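Members' Forum > Equipment and Storage > Cases, Cabinets and Transit

Thread: Foam lining in transit cases: revised guidance for club-owned equipment

Posted by: Equipment_Sec
Members are advised that the guidance on transit cases for club-owned pistols and rifles has been revised and will apply from December. The revision follows the annual inspection of the club's equipment, in which surface corrosion was recorded on a number of items that had been left in closed foam-lined cases between matches.

The principal changes are as follows.

Club firearms shall be carried to and from the range in a lockable hard case. They shall be removed from the case on return and placed in the cabinet the same evening.

Open-cell foam shall no longer be used as a lining in any case issued by the club. Closed-cell foam remains acceptable for transit.

A packet of desiccant shall be kept in every case and replaced at each quarterly check.

Cases in the Culard pattern, of which the club holds 40, will be relined over the winter. Members holding one on loan are asked to return it to the equipment store before the end of the month.

Comments are welcome in this thread. Questions about an individual loan should be sent by private message.

Posted by: northbutts
I am grateful to the Equipment Secretary for the notice. May I ask whether the guidance is intended to apply to privately owned cases brought on to club premises? The wording refers to club-owned equipment in the first paragraph and to "any case issued by the club" further down, and I should like to be certain before I replace the lining in two cases of my own.

Posted by: Equipment_Sec
The guidance applies to club equipment only. Members remain responsible for their own cases, subject to the general rule that all firearms must arrive at and leave the premises in a secure, covered condition.

Posted by: Tarn_Rifle
I wish to record a respectful objection to the second point. I have used open-cell foam in a Serkau case for many years, with no corrosion on any item kept in it. The difficulty lies in members putting away a firearm that has been out in the rain and shutting the lid on it. Any lining will hold moisture against the metal if the metal is wet when it goes in. The club is about to spend money on new foam when a reminder to wipe down and oil would serve the purpose.

I would also ask what the relining is expected to cost. The last notice of this kind did not say.

Posted by: Equipment_Sec
The approved sum is 3,023 pounds, which covers the foam, replacement locks for those cases that need them, and a stock of desiccant. The item appears in the minutes of the autumn meeting.

On the substance of the objection, the inspection did find that items were being put away damp. It also found corrosion on two air pistols which, according to the loan book, had not left the building all season. Both were in cases with the older lining.

Posted by: Tarn_Rifle
I thank the Secretary for the figure. Two pistols out of the whole inventory does not seem to me sufficient grounds, and the equipment store is itself known to be damp on the side nearest the car park. Were the two cases kept on that wall?

Posted by: Equipment_Sec
One was. The position of the other was not recorded.

Posted by: Lower_Range_76
I have some sympathy with both positions. The store ought to have a heater or a dehumidifier, and this was raised when the cabinets were moved. At the same time, the older linings are in poor condition. The one in the case I have on loan has begun to crumble and leaves fine bits in the action of the pistol. I spent most of an evening with a brush getting it clean before the postal league. On that ground alone I would support replacement.

It would be helpful to know whether the new linings will be cut to shape or supplied as layered sheets. Cut linings hold a pistol more firmly, but they are of little use when the case is reissued to somebody with a different model.

Posted by: Equipment_Sec
The new linings will be supplied as flat sheets in three layers, the middle one being scored so that sections may be removed by hand. Members are asked not to cut the top or bottom layer.

Posted by: northbutts
Could the notice say something about cabinets as well? There is an assumption among newer members that a foam-lined case inside a cabinet is the safest arrangement. My understanding has always been that the case should be left outside and the firearm stood or laid in the cabinet, where the air can move.

Posted by: Equipment_Sec
The member's understanding is correct, and a sentence to that effect will be added to the printed version. Cases should be left open and empty when not in use.

Posted by: Hollins_Airgun
I write as one who sorts through a good many cases on behalf of the junior section. We changed ours last spring, using closed-cell sheet from Nakpan, and I have been content with it. It is firmer than the old material and does not take up oil to the same degree. It does mark if a heavy item is left on it for a long period, and the sights of one rifle have left a permanent dent.

We also went through the accessories at the same time. Every case now carries a pull-through cord, a small bottle of oil, a cloth and an empty chamber flag. Before that, cords were shared between cases and regularly went missing. I attach one picture from the bench.
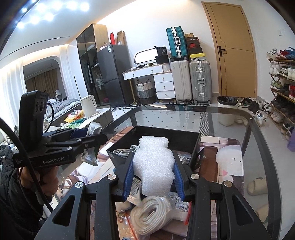 White foam, with cord and an open black box on the bench.

Our list of contents is taped inside each lid and is checked when the case comes back. I would be glad to send a copy to anyone who wants one.

Posted by: Tarn_Rifle
The list of contents is a sensible idea, and I would have no objection to its being adopted for the senior section. I remain unconvinced on the foam. A permanent dent from a pair of sights after less than a year does not speak well of the new material.

Posted by: Hollins_Airgun
The rifle in question had been left lying in the case throughout the summer closure, contrary to our own rules. I do not believe the foam can be blamed for that.

Posted by: Lower_Range_76
On desiccant, may I suggest that the club considers the rechargeable type? Lanetti make a canister that can be dried out and used again. I have two in my own cabinet. They cost more at the outset, and someone would have to take charge of drying them, but a quarterly purchase of packets for every case will mount up.

Posted by: northbutts
I would prefer packets. A canister is a hard object and will move about in a case during a journey unless a space is cut for it, and members have just been asked not to cut the foam.

Posted by: Equipment_Sec
Packets will be used in cases for the coming year. Canisters will be tried in the two main cabinets and the result reported at the spring meeting.

The following points have been noted from this discussion and will be put forward for decision: a dehumidifier for the equipment store; a list of contents inside each lid, on the junior section's pattern; and a recorded shelf position for every case, so that the question raised above can be answered in future.

The objection to the change of foam has been recorded. The relining will proceed as approved.

Posted by: Tarn_Rifle
I accept the decision. Would the Secretary kindly confirm that the old foam will be offered to members before it is thrown away? I could make use of several of the better pieces.

Posted by: Equipment_Sec
Sound pieces will be left in a marked box beside the signing-in desk from 7 pm on club evenings. Crumbling pieces will be disposed of.

Posted by: northbutts
Case 208 returned to the store this evening, key in the envelope.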